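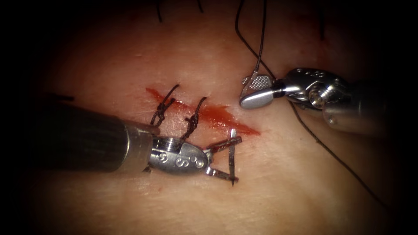 Fig. 1. Two tied sutures at the wound, with a needle between the jaws of the left arm.

Projects > History > Reports > Civil Defence in Weda

Overview Reports Sources Staff Contact

Civil Defence in Weda in the Early Cold War
Cleiton Godoy
Submitted 28th October

1. Background

The wartime air raid service in Weda was wound up soon after the war ended. Its helmets and stirrup pumps went into a store behind the Meltix works and the wardens went back to their ordinary evenings. When civil defence was started again a few years later, the council had to begin almost from nothing, and it was asked to prepare for a bomb that few people in the town knew much about.

My question was how the council went about this, and how people in the town answered. I had expected to find fear. Most of what I found was about money, boots and the use of the hall.

2. Sources

The main source is the Tutance Collection, which holds the council's civil defence papers in two boxes. There are 162 letters between the clerk and people living in the town, most of them a single page. I read all of them during September. I also used the minute books and the local newspaper, which is on film and hard to read in places. The minutes for one winter are missing.

I did not carry out interviews. The people who joined as adults are no longer here to ask, and stories passed down to grandchildren would have needed a different kind of project.

3. The shelter plan

The first plan was to open the cellars under Honorato Street as a public shelter with room for 900 people. The surveyor's drawing shows benches along both walls and a single stair at the north end. He wrote in pencil beside the stair that it would not do, and asked for a second way out. The council put off paying for one at three meetings running.
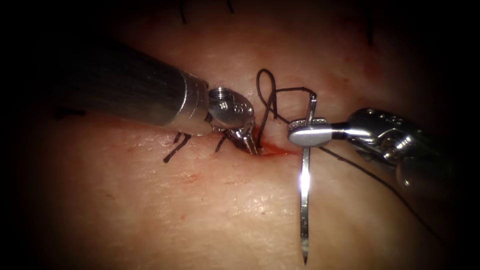
Fig. 2. Instruments from left and right meeting at the incision.

By the time the matter came back, the mood had changed. One member argued that the cellars had been good enough for the last war and would be no use in the next. The plan was dropped and the cellars were let to a furniture dealer.

4. Recruiting

Recruiting went better in the streets nearest the works than anywhere else. The town was divided into 22 warden posts, but several were never filled. Women joined mainly through the welfare section – cooking, blankets, finding beds – and their classes were better attended than the rescue classes, to judge by the registers.

The letters give some idea of why people came. A few mention duty. More of them mention 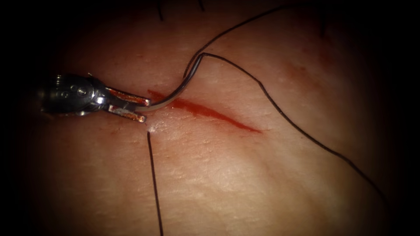
company, or a son or brother already in the section, or the first aid certificate, which could help with getting work. Those who refused tended to be short about it. One man wrote that he had done his share and returned the form unsigned.

5. What the papers do not show

The letters that were kept are the ones the clerk answered, so complaints may be over-represented. The registers record names and dates but not how long anyone stayed on the night. There is also very little about what was taught. I found one timetable and no lecture notes – the newspaper reports the titles of talks and who gave the vote of thanks.

6. Findings

The council treated civil defence as one more service to be run cheaply, and its members argued over it much as they argued over drains. Support in the town was uneven but lasted longer than the shelter plan did. The welfare section was still meeting when the minute books stop mentioning the rescue section.

A list of the letters by date and street is given in Appendix A.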